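Jun 18, 2018

I finished the walking map of Prerka last week, the third version, and I think this one stays. The first was in February and I drew it from memory. It had the mill on the wrong side of the creek and left out Zhong Street completely, even though I lived there for three years.

For the second version I walked everything with a notebook. I counted paces between corners and wrote the numbers in the margin. My pace is not steady uphill, so the whole north end came out too long. Guoqing Duan looked at it and said the cemetery appeared to be larger than the school, the library and the ball field put together. He was right.

For the third I bought a 100-foot tape and asked Anqi Wan to hold the other end. We worked early on Saturdays when there was less traffic. We measured the main streets first, then the alleys, then the footpath behind the old Fatoren warehouse, which took a whole morning because of the blackberries. I fixed the street lengths on paper the same evening, while I could still read my own writing.

A few things I would do the same way again:

- Pick one scale and keep it. Mine is one inch to 60 feet.
- Draw the creek before the streets. The streets bend to follow it.
- Leave the names for last. I ran out of room on Stunus Lane and had to letter it sideways.

The map shows what I care about as a walker, so there are benches, water fountains and the two places where the sidewalk stops without warning. It does not show parking. One neighbor asked for parking and I told him the gas station has a map for that.

I still need to decide about contour lines. The hill on the east side is steep enough to matter if you have a stroller, but lines would crowd the street names. I may just put small arrows pointing uphill.

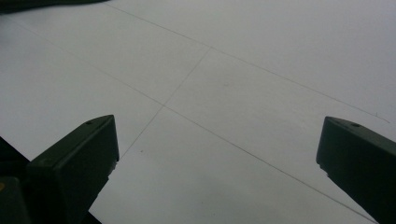
**Prerka Walking and Map Club**

Ruling a grid in pencil is slow, and I keep the lines faint so they erase later. Copies of the finished map are 20 cents at the library desk. If you find a mistake, write it on the copy and leave it there for me.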